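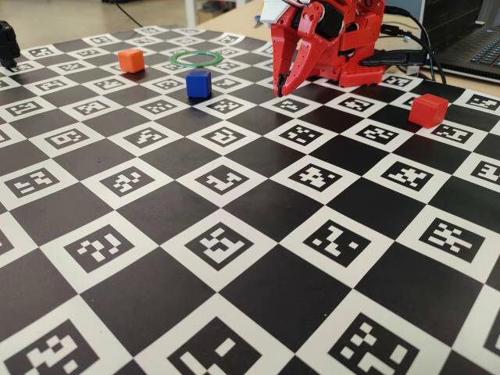

The Adjudicator's Report

The match was played in the back room at Stullska, on the light wooden table, under the rules of Trutumik as they stood that December. Usha Namboodiri took the orange and the blue. Zewditu Gebremichael took the red. The green ring belongs to neither side and is called Do, after a word in the first rulebook that has never been satisfactorily translated.

I was adjudicating. My duties were to record the moves, keep the time and rule on contacts. A contact occurs when a cube rests on more than one square. Under Rule 19 a cube in contact has no colour of its own and may not claim, pass or be exchanged until its player has resolved it, and it must be resolved within 30 seconds. The rule is clear and had given no trouble in the club's history.

Play opened conservatively. Namboodiri took the orange well up the board and put it down on black, close to the far rows, where it could be defended without attention. Gebremichael kept the red out on the right beside a marked square and left it there. They had been married for nine years and separated for two, and each knew how the other liked to begin.

At ten past eight Namboodiri moved the blue. She lifted it, held it over a black square and set it down on the border, part on the black and part on the white. Do lay just behind it. She took her hand away.

"Contact," I said, and started the clock.

She did not resolve it. I noted the time remaining at twenty seconds and again at ten. A player who lets the clock run out forfeits the cube, and forfeiting the blue at that stage would have opened the ring to the red on the following turn. It was not a strong line of play. I could find no previous use of it.

"She's giving it to me," Gebremichael said.

"Players will address the adjudicator."

"I'm addressing you. She's giving it to me and I don't want it."

The clock expired. I called the forfeit. Gebremichael was then obliged to claim or pass, and had the usual interval in which to do so. She looked at the ring for most of it. Young-sook Yang, who was waiting to play the winner, put her jacket on and took it off again.

"Pass," said Gebremichael.

There is no provision for this. Rule 19 assumes that a forfeited cube will be claimed. If it is not claimed it remains on the board, in contact, without a colour and without an owner, and the ring behind it cannot be reached by either side except through it. I consulted the rulebook. I consulted the amendments, which are kept in a separate binder and were drafted by Bit-na Hong when the club moved over from Drirnunance. The nearest precedent concerned a cube that had been knocked onto the floor.

"What's the position?" Namboodiri asked.

I told her the position was that the blue belonged to no one and the turn belonged to her.

"Then I pass as well."

"You can't both keep passing."

"Where does it say that?"

It did not say that. Under Rule 4 a pass is a complete move. They passed and I recorded it. They passed again. Da-eun Ryu went out for dumplings and came back with enough for everybody, and by then the sheet was full and I had started another. Neither player had touched a cube. At some point they had begun to talk between passes, quietly, about the dog's teeth, and a leaking gutter, and whether her mother still had the good saucepan. I asked them to speak up when passing. They did so and went on with the saucepan.

The building closes at eleven. At five to, I had recorded 217 consecutive passes, and I suspended play under the general powers. The correct procedure is to note the squares and clear the board. I noted the squares. Orange on black, upper left. Red on the right. Blue in contact. Do behind the blue, slightly left.

Then I got as far as picking up the binder, and left the rest where it was.

The players took the same tram. Resumption is listed for the second week of the new term, Namboodiri to move. Yang has asked for her fee back.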